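To: laundry-dev list
From: Radomír Kadlec
Date: Thu 1 January
Subject: Re: [laundry-dev] door task, detector drops out at close range

Niall Menzies wrote:
> Ran the Storel planner on the washer door again with the new pose
> filter. Fine from far off, then the ring fit goes mad once the wrist
> is in close. Radius jumps, centre wanders off towards the lights.
> Is this the filter or the detector? I don't want to retune Iko if
> it's only bad input. Log is 534 in the shared folder.

Niall, it's the detector. Pretty sure. Went through 534 last night and the filter does what it was told, it's just being fed rubbish.

The fit takes the strongest edges and close up the strongest edges aren't the door. They're ceiling lights in the glass. The row of them makes a nice curve and the fitter likes a nice curve. Look at what the wrist gets: 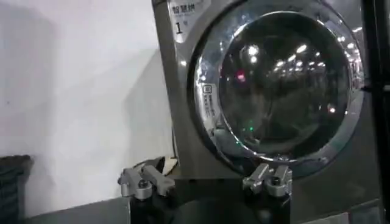
Wrist view, washer 1. Ceiling lights mirrored in the door glass.

Chrome is nearly as bad, glints on the upper left arc and again on the right. So you get broken bits of ring plus a false arc through the middle, and the least squares splits the difference.

What I've got on my branch (not merged, dont pull it yet):

- mask anything inside the last good ring, shrunk by 13 pixels, before edge extraction
- if more than 3 frames in a row disagree with the head camera estimate, drop the wrist one and coast
- hand over to force control sooner, the vision is worth very little by then anyway

Second one needs head and wrist clocks to agree. They don't. Zwane stamps the wrist images on arrival and the head ones on capture, has done since September. Can somebody fix that at the source, I keep writing the same offset into config files.

Head view has a different problem. Ring is easy, whole thing in view, but the arm lies across the corner and the self filter has to cut it out. Fingers on the rim are exactly where we want the edges and the self filter pads everything, so it eats the rim as well. 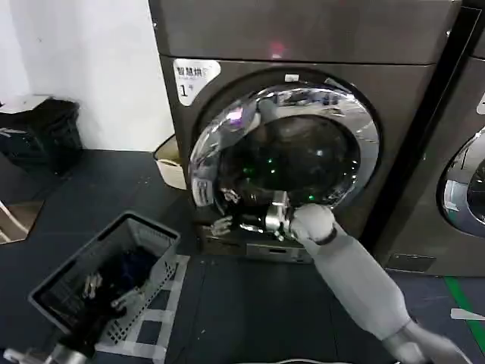
Niall's answer to that, on the call, was to stop padding the hand and only pad the forearm, as the finger model is good enough now and a bit of finger left in the cloud does less harm than a missing piece of rim. He'd also freeze the door pose at contact and not refit until the hand lets go.

Happy with both. Freezing at contact is one flag in Droltgate, I'll do it. The padding is per link already so that's only a yaml change — but somebody check the thumb, its mesh is the old one I think.

Next thing, planning with the door open. Currently the door is in the collision world as a flat disc at the hinge angle. Too thin. It's a fat thing with depth and with the right gripper down by the lower rim the planner thinks there's room when there isn't any. Plus left arm is holding a bundle of clothes over the basket and cloth isn't in the world at all.

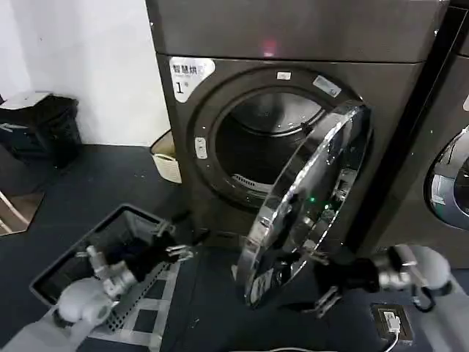 Niall wants the door as 2 cylinders, ring and glass, and says cloth should be one loose box hung off the gripper, sized from the depth image once after the grasp and then left alone. Anything cleverer will be out of date before the plan is finished, in his view.

OK for the box. Not sure about sizing it once, a bundle opens up when you lift it out and the box would be too short. Maybe size it after the lift? Cheap to try both. Cylinders fine, I'll put them in the dryer file first and copy over to the washer if planning time doesnt suffer.

Also the basket. It's a static mesh with solid walls, leave it like that. Don't want anyone modelling the holes.

Niall can you rerun with my branch once I've pushed the mask, same start pose, Iko gains untouched. Please log the raw edges this time and not only the fit, I had to regenerate them and it took ages.

Radomír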